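List home | Thread index | Previous message | Next message | Search

Subject: Re: Small gifts for the summer market, how to price them?
Date: July 18, 2023

Dear all,

Thank you for the many answers in March, I kept them all. I return to the question of Loris, because we have now made our decision and I promised to write how it ended.

> I think you are too afraid of the mixed box. In our shop in Lalano we
> sold 100 of them before the holidays and had very few returns. People
> who buy for a niece do not want to choose a hair clip. They want to
> choose a price. Put three prices on the table and stop there.
>
> One question: do you pack them yourself, or does the supplier do it?
> For us the packing took more time than the selling.

To the question first: we pack them ourselves. We tried the supplier's packing with one order of 23 boxes and the customers asked all the time what is inside. When we pack at our own counter we can answer.

About the three prices I agree now. I did not agree in March. Our old table had a separate price for almost every article, and I was proud of it, but at the market there is no time to read so many labels. We have divided everything into small, medium and large. The small gift is one article in its own carton. The medium is a box with hair accessories, and the large is the same with a scarf.

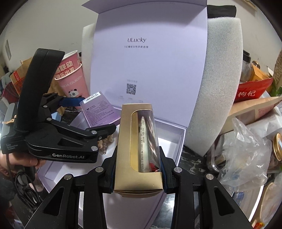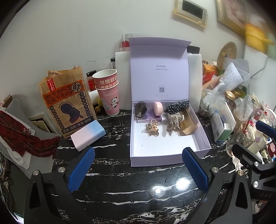 The gold carton with the window, and an open ULucky box with clips and a scrunchie.

The scarf I could not decide for a long time. It makes the box heavier for the post, and for orders through Remoto the postage is paid by us. I calculated it for 400 orders and the difference was bigger than I expected, so the large box will be sold only at the table and not by mail. If somebody has a cheaper way to send it, please write to me.

I also want to ask about ribbon. We buy from Mladenović, the quality is good, but the smallest roll is too long for us and the color changes a little from one roll to the next. I still have 343 meters of a green which does not match anything. Does somebody on the list share rolls with another shop? I would gladly exchange the green for white or cream, also in smaller pieces.

The last point is returns. We accept them if the box is complete, and we write this on the receipt. For earrings we make an exception and do not take them back. I would like to know if others have the same rule and if customers accept it.

With kind regards from the shop

Reply to list | Unsubscribe | Contact the list owner | Back to top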